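The Case for the Odd Sock

By Darius Dobre
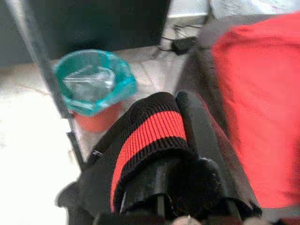
A pile with no category

Stamatia Kyriakidis sorts clothes three mornings a week on the ground floor of a former print shop in Grendberg. Shirts are quick, she says. Coats are quick once the pockets have been checked. Knits take up the rest of the morning.

"You get black with a red stripe, ribbed, and you have to stop and ask what it is," she says. "Sock, sleeve, leg warmer. Then you ask where the other one went."

The exchange she works for takes in 300 pounds of household textiles in an ordinary week and close to 900 in the week after Christmas, when people clear drawers to make room for what they were given. Most of it goes back out on the racks. Single socks, cut sleeves and stretched cuffs used to go straight to the rag bale. Last December Stamatia started keeping them back.

What a cuff is good for

Ribbing is the part of a knit that lasts. Heels wear through and toes go thin, but the band at the top of a sock often has years left in it. Tincuța Bălan, who repairs sweaters from her apartment upstairs, buys the saved cuffs by the bag. She unpicks one row, puts the live stitches back on a needle and grafts the band onto a child's sleeve that has gotten too short. Red and black are what she gets asked for most. Beige she can hardly give away.

She washes everything first, cool water and no softener, and dries it flat. Fuzz comes off with a comb. If a rib doesn't spring back after it has been pulled out to full width and let go, she puts it in the stuffing bag.

At home

Traian Ilie has run a Saturday laundry table at the exchange since the fall, and his advice for home sorters is short. Turn socks right side out before the wash. Lay them out on a flat surface in good light, because navy and black look the same in a dim bedroom. Hold singles for one month, then let them go.

He lines an old cup with a small plastic bag, folds the bag down over the rim and drops in lint, tags and thread ends as he works. When it's full he lifts the bag out and puts in another.

Stamatia's own drawer at home, she admits, has nine singles in it. One of them is from 2014.

We use cookies to improve your experience on this site. Accept all | Manage preferences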